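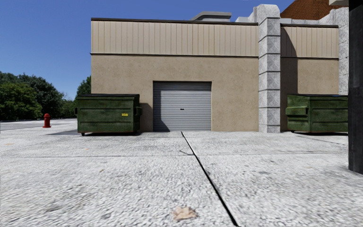 Service yard in the Brorov simulation, with the roll-up door closed.

Brarkus Sidewalk Rover: Frequently Asked Questions

The Brarkus rover is a small wheeled robot built by members of the Tivmont Shared Workshop. The answers below apply to members who are building a rover on the premises and to those who are building one at home.

Do I need to be a member to build a rover?

Membership is required for use of the benches, the soldering stations and the simulation computers. The parts list and the control software are open to the public, and a complete rover may be built at home with hand tools and a drill. Home builders may attend the open evening each month at 6 p.m. without charge.

What does a build cost?

Parts for the current version come to $1,533 when bought individually. The version with the larger battery and the second range sensor comes to $1,931. Members may borrow a drive motor and a motor controller from the loan shelf for up to six weeks, renewable once if no other member has requested them.

Why is simulation required before outdoor driving?

Every rover must complete the simulation course before it is driven outside the workshop. The course is run in Brorov, a simulated town with paved yards, streets, sidewalks and crossings. The same control software runs in the simulator and on the rover. Faults in steering or obstacle detection can therefore be corrected without damage to hardware or risk to other people.

What does the yard exercise involve?

The yard exercise is carried out on the open concrete behind a commercial building. The rover must travel the length of the wall, keep clear of the dumpsters, and stop in front of the closed roll-up door. Builders should check their sensor settings against the joints between the slabs. A dark joint or a hard shadow is sometimes reported as an obstacle when the camera threshold is set too low.

What does the crossing exercise involve?

The crossing exercise begins on the stone sidewalk beside the curb. The rover must locate the zebra crosswalk, wait for the crossing command, and proceed to the paved corner on the opposite side. Poles close to the starting point must be recorded on the rover's map. Pedestrians may be present on the far corner and must be given room. A run is void if any wheel leaves the crosswalk. 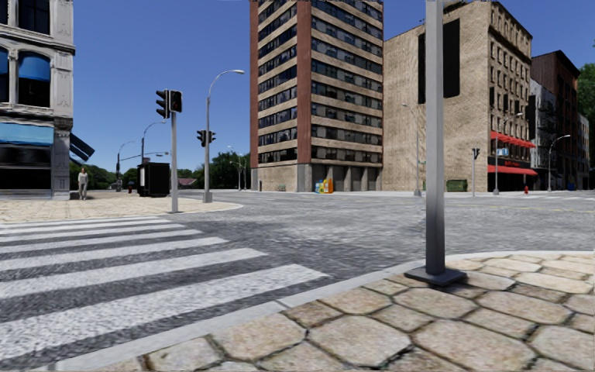 Can I run the simulator on my own computer?

Yes. Brorov may be installed on a home computer with a dedicated graphics card. Members whose equipment is not suitable may reserve one of the 2 simulation computers at the front desk. Log files from home runs are accepted if they are submitted complete and unedited.

Which motor controller should I use?

The workshop supports the Dương controller board, and the wiring diagram is written for it. Other boards are permitted, but staff cannot assist with their configuration.

Where may batteries be charged?

Batteries may be charged only in the metal cabinet beside the rear bench. Charging must be attended at all times. Damaged or swollen batteries must be reported to the front desk and may not be placed in the workshop trash.

How do I book an outdoor session?

Submit both simulation logs with the booking form available at the front desk. Outdoor sessions resume in April.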